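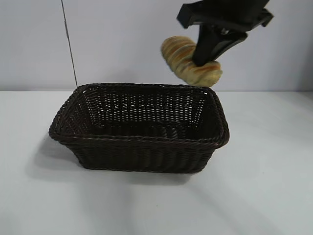

July – map tile update, tablet build 36

Moved the two test tablets from build 35 to 36 this morning. Download went through on the first, stalled at the unpacking stage on the second. Restarted the second and the installer picked up where it had stopped. No user data lost on either. Saved routes kept their names but not their colours.

Place search

Ran Keabetswe's list of 589 addresses against the new index. 18 come back wrong. Most of those are on streets that carry the same name on both sides of the river, and the index picks the north side every time. The old build asked the user to choose. Lena thinks the tie-break field is being dropped on import from Trunel; I have not checked.

Niklow bus station now shows twice, once at the old site. The old entry has no opening date or closing date, so the clean-up script skips it. Removed by hand in the test copy only. Needs doing properly upstream.

Drawing

Zoom is smoother than before. Labels flicker between levels 8 and 9 if the map is tilted. Flat view is fine. Same on both tablets, so I am ruling out the graphics driver for now.

Satellite layer: seams visible along the coast, with a brightness step from one tile to the next. Charmaine says the supplier has reprocessed the southern set and the northern set is still to come. Leave it.

Offline

Route from the Tshabalala Road depot to the airport worked with the radio off. Rerouting after a missed turn did not – it waits for the server and then gives up with no message. This was logged against build 34 too. Kamran had a fix on a branch, never merged. Asked him for the branch name.

Battery drain not measured. The logger was set to the wrong interval and I only saw it after lunch.

To do

Tie-break field: dump one record before and after import and compare.
Merge or rewrite the reroute fix.
Ask Thandeka whether Skelteck still want the old tile format. If not, drop it from 37.
Repeat battery run overnight, screen at half brightness.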